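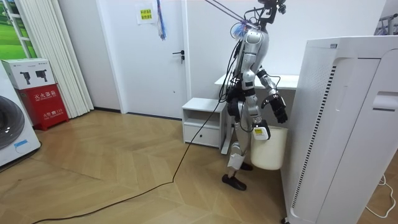
Keeping the humanoid running: progress to the end of April

Project: Household carrying tasks, Veltgate room
Prepared for: Chi-keung Lam, Uleck

The short version is that the robot is walking, holding and carrying again, and has been since the second week of the month. We logged 145 hours of powered time in this period against 29 in the last one. I am really pleased with that figure, and most of the credit goes to changes in how we look after the machine between runs. The rest of this report goes through those changes, then the spending.

Tether and overhead cables

The old overhead line was a single cord on a fixed hook, and it pulled the torso back every time the robot turned towards the desk. Tadhg Kavanagh moved the anchor point up and to the side and rewrote the start-up sheet to match. Slack is now set with the robot standing at full height, then checked again with the knees bent. We also inspect the lines at 9 a.m. and after any stumble, however small. Two were retired in April for wear near the clip.

The power cable on the floor took longer to get right. It has to follow the robot across the room and stay behind its heels. We now lay it out on the window side before each run, and one person stands by it with no other job. There have been no trips on the cable since we began doing this.

Arms and hands

Grip has been the big subject. The bucket task looks simple and it is a brilliant test, as the load swings with every step and the wrist takes all of it. We had been seeing the left wrist drift by the end of a long session. Ching-wen Hsiao traced it to a coupling that had been done up too tightly at the last rebuild, and wrote a torque table for the whole arm while she had the covers off. It is now taped inside the tool cupboard and everyone uses it - including me.

Finger tendons are on a fixed schedule, with tension checked every 500 grasps. We used to wait until a finger felt lazy. The new routine takes one person less than a tea break, and the spare set bought from Tseng in the winter is still in its bag. 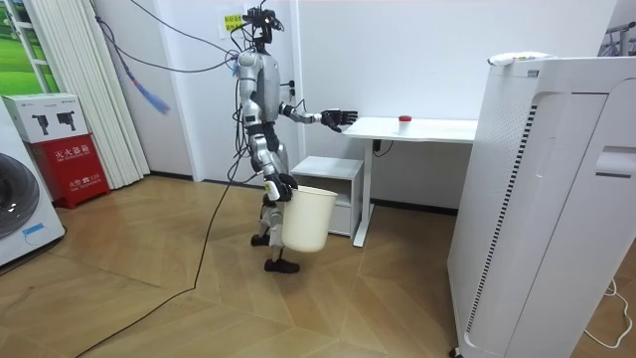 Roman Kozłowski, workshop lead, Veltgate

Reaching with one arm while the other carries is the part of the programme I most wanted to get to. With the bucket held low and the free hand out over the desk, the balance controller has two problems at once, and it shows up any looseness in the hips straight away. We found some! Both hip joints had a little play in them, the left more than the right. Didier Bailly shimmed them over two evenings and the sway at the shoulders dropped enough that we could put the walking speed back to where it was before Christmas.

Feet and legs

Soles are checked for wear at each calibration. The ankle joints were cleaned and regreased once, and the knee encoders were zeroed twice, the second time after a firmware update lost the offsets. We now save a copy of the offsets before every update. I should have asked for that from the start.

Faults still open

The head unit drops its connection now and then, nearly always in the first few minutes after power-up. We suspect a connector and have a replacement loom on order from Revel. Until it comes we do a warm-up period with the robot standing on the tether before anything is put in its hands.

The loose wiring down the side of the torso also needs proper clips. It has not caught on anything so far, but I don't like it, and it is first on the list for May.

Spending

We are within budget for the period. The main items were the tether lines, the hip shims and 4 replacement wrist couplings, of which one has been fitted. The loom will fall into next quarter's figures. I would like to move the unspent travel money across to spares, and Ching-wen will send a separate note with the amounts for you to approve.

Next period

Fit the loom, clip the wiring, then longer carrying runs with water in the bucket, starting at a quarter full. Tadhg wants a drip tray and towels by the desk before we try it, and he will get them.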